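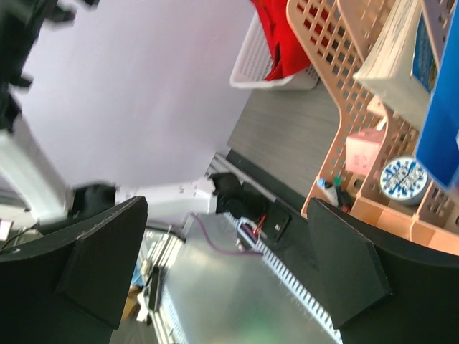
件名:双腕セル 右アーム手首モジュールの通信断および保護停止(エラー1403)
区分:障害/安全確認を要するもの
状態:暫定対策のうえ観察中
起票:Quartey事業所 設備運用グループ
対応窓口:Gasosby 技術サポート課
主担当:Maya Semaan
対象機器:Motar製双腕アーム、Drodum制御ソフトウェア
影響範囲:衣類および卓上小物の整理作業。隣接セルへの影響なし

1. 申告内容

10月に入ってから、右アームが作業台の奥へ伸びる動作の途中で停止する事象が断続的に発生している。停止時には操作画面にエラー1403「手首モジュール応答なし」が表示され、右アームは保護停止へ移行する。左アームは同時に減速停止するが、保持中の対象物は放さない。再起動後は正常に動作することが多く、同じ動作を繰り返しても必ず再現するわけではない。

直近の事象では、停止の直前に右アームの先端がわずかに振れ、衣類ラックの手前で止まったとの報告を受けている。人身への影響はなく、扉は閉じられていた。物品の破損もない。ただし、復旧操作の際に運用担当者が扉を開けた時点で、右アームのサーボ電源が遮断されていたかどうかは、申告内容からは判断できなかった。この点は安全上の確認事項として別に扱う(第6項)。

2. 初回回答(Gasosby 技術サポート課)

ご連絡いただいた内容を確認いたしました。エラー1403は、手首モジュールからの応答が2000ミリ秒を超えて途絶えた場合に出力されるものです。モジュール本体の故障、コネクタの接触不良、ケーブルの断線または半断線、通信負荷の増大のいずれでも発生するため、コードのみから原因を特定することはできません。

お手数ですが、次の情報をご提供ください。

・Drodumのイベントログ(停止の前後を含むもの)
・停止時の関節角度の記録
・直近で変更した設定、交換した部品、配線の処置
・右アームの動作範囲と周辺物の位置が分かる資料

また、原因が判明するまでの間、右アームの速度を低速設定に固定し、扉を開ける前に必ず操作盤でサーボ電源の遮断表示を確認してくださいますようお願いいたします。

3. 運用側からの回答

ログ一式を共有領域へ登録した。変更履歴は以下のとおりである。

ハンガーを扱う作業を追加するため、9月末に右アームの到達範囲を奥側へ広げた。教示点は新たに登録し直しており、既存の卓上作業の教示点には手を加えていない。同じ時期に手首モジュールのケーブルを一度取り外し、清掃後に再接続した。コネクタの固定ねじは規定どおり締めたと作業記録にあるが、ケーブルの余長については記載がない。

制御ソフトウェアの更新は行っていない。左アームの配線にも触れていない。

なお、低速設定への固定は受領当日の午後に実施済みである。扉の開放手順については掲示を差し替え、当直者へ口頭でも周知した。

4. ログの解析結果(担当:Semaan)

受領したログには、エラー1403による停止が5件記録されていました。いずれも右アーム側の停止で、左アームの通信には欠落が見られません。制御装置の負荷および内部温度にも、停止と対応する変化はありませんでした。

停止時の関節角度を確認したところ、肘が伸び、手首が外側へ回った姿勢に集中しています。卓上の整理棚から小物を取り出す動作では、同じ手首モジュールを使用しているにもかかわらず停止がありません。停止の直前には、応答の遅延が短い間隔で現れたのち、完全に途絶える経過をたどっています。モジュール本体の故障であれば姿勢との対応がここまで明瞭になることは考えにくく、現時点では可動部の配線を第一の候補とします。

一方、先端が振れたとのご報告に対応する位置偏差は、1件のログにのみ記録されています。偏差は許容値の範囲内であり、サーボ異常には至っていません。ケーブルが張った状態で引かれた可能性と、停止時の減速による振れの可能性があり、ログのみでは区別できませんでした。

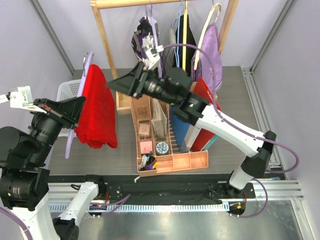
配線の取り回しは、無負荷の原点姿勢だけで判断せず、実際に作業を行う姿勢で点検する必要があります。原点姿勢では余長が十分に見えても、腕が伸び、手首が回ると、固定点の間の経路長が変わるためです。今回は左アームがハンガーに掛かった赤い衣類の位置にあり、右アームの先端が整理棚の上を越えて衣類ラックの方を向いた姿勢を点検の基準としました。この姿勢では、手首の白いモジュールから出た紫色のケーブルが右アームの外側を回り、右へ大きく張り出してから基部の方へ下りています。張り出した部分と周辺物との干渉、ならびにモジュール側の引出口にかかる曲げの両方を点検対象に含めてください。

なお、右アームの先端付近には柄物の袋をはじめとする掛け物があります。手動で動かす際は、アームと掛け物の双方を確認できる位置に立ち、ラック側の確認を操作者一人の目視に頼らないでください。

5. 現地点検の記録

点検は低速の手動操作で行った。操作者のほかに監視者を置き、監視者が非常停止ボタンを持った。点検前に左アームの自動運転を禁止し、左右のアームが同時に動かない設定とした。

5-1 コネクタの確認
サーボ電源を遮断し、施錠したうえで実施。モジュール側、基部側ともに固定ねじの緩みなし。端子の変色、異物の付着なし。基部側を一度抜き、再接続したが、この操作のみでは症状に変化がなかった。

5-2 ケーブルの揺動試験
アームを静止させ、絶縁された補助具を用いて経路に沿ってケーブルを軽く動かした。基部から中間部までは通信に変化なし。手首モジュールの引出口付近で、応答遅延の警告が2回出た。いずれも自然に回復し、エラー1403には至らなかった。試験中、サーボ電源は遮断したままとし、通信系のみ通電した。

5-3 姿勢を変えての確認
手首を外側へ回した状態から、肘を少しずつ伸ばした。警告は伸長の終盤に出た。手首を内側へ戻すと消えた。同じ肘の角度でも、手首の向きを変えておけば警告は出なかった。

5-4 代替ケーブルによる確認
保管中の同型ケーブルを仮に接続し、正規の経路に沿わせて同じ動作を行った。警告なし。ただし仮配線のため自動運転は行っていない。

以上により、手首モジュール本体の不良の可能性は低く、引出口付近におけるケーブルの半断線が疑われる。外被に目立つ傷は認められなかったが、内部の導体は現地では確認できないため、取り外した品をGasosbyへ送付し、判定を依頼する。

6. 安全確認事項

停止後の扉開放について、Drodumの安全系ログを別途確認した。エラー1403は保護停止であり、発生しただけではサーボ電源は遮断されない。扉を開けた時点で安全回路が電源を遮断する構成である。直近の事象では扉の開放と電源の遮断が正常に対応しており、安全回路の不作動は認められなかった。

しかし、従来の復旧手順には「停止表示を確認して扉を開ける」とだけ記載されており、保護停止と電源遮断の区別がなかった。手順書を次のとおり改める。

(1)操作盤で自動運転を解除する。
(2)左右のアームについてサーボ電源の遮断操作を行い、表示を確認する。
(3)左アームが対象物を保持している場合は、扉を開ける前に姿勢と保持状態を窓越しに確認する。
(4)扉を開け、鍵を抜き、作業者が携帯する。
(5)通信断の原因調査を伴う場合は、運用担当者の判断で再起動せず、当チケットへ記録して窓口の回答を待つ。

エラーの一括解除は、この手順が完了するまで使用しないものとする。再起動後に画面が正常表示となっても、原因が除去されたことを意味しない。

7. 暫定対策

・右アームの奥側への到達範囲を、エラー発生姿勢の手前で制限する。
・ラックへ向かう動作では、手首を外側へ回し切らない経路に教示し直す。
・疑いのあるケーブルを撤去し、同型の新品へ交換する。引出口の直近では結束せず、最初の固定点までに曲げの余裕を設ける。
・交換後は手動、低速自動の順に確認し、通常速度への復帰は窓口の承認後とする。
・応答遅延の警告を運用画面の上位に表示し、警告の段階で作業を中断できるようにする。

監視時間の2000ミリ秒は変更しない。値を延ばせば停止の頻度は下がると見込まれるが、手首モジュールの情報が途絶えた状態で動作を続ける時間も延びる。運用側から延長の可否について照会があったが、窓口として承認しない旨を回答した。

8. 交換後の経過

ケーブルの交換を午前中に完了。手動操作では、奥側への伸長、手首の回転、原点復帰のいずれにおいても警告なし。低速自動では、整理棚の小物作業とハンガー作業を交互に実施し、エラー1403の再発はない。右アームの張り出し部分と側壁との間隔も目視で確認したが、接触の痕跡はなかった。

午後の運転で応答遅延の警告が一度記録されたが、発生時刻がログ転送の開始と一致しており、アームは原点姿勢で静止していた。姿勢に依存する従来の症状とは別のものと考えられるものの、断定はできないため、ログ転送は作業終了後に実施する設定へ変更した。変更後の再発の有無を引き続き確認する。

9. 未了事項

取り外したケーブルの導通および屈曲試験(Gasosby、結果待ち)。
9月末の再接続作業における余長測定の有無の照会(Quartey事業所、作業者へ確認中)。
手首モジュール配線の点検項目を月例点検表へ追加する件(Quartey事業所、改訂案作成中)。
Drodumの復旧画面において保護停止と電源遮断の表示が紛らわしい件。改善要望として別チケットで起票済み。

通常速度への復帰申請は、最初の項目の結果が当チケットへ登録された後に受け付ける。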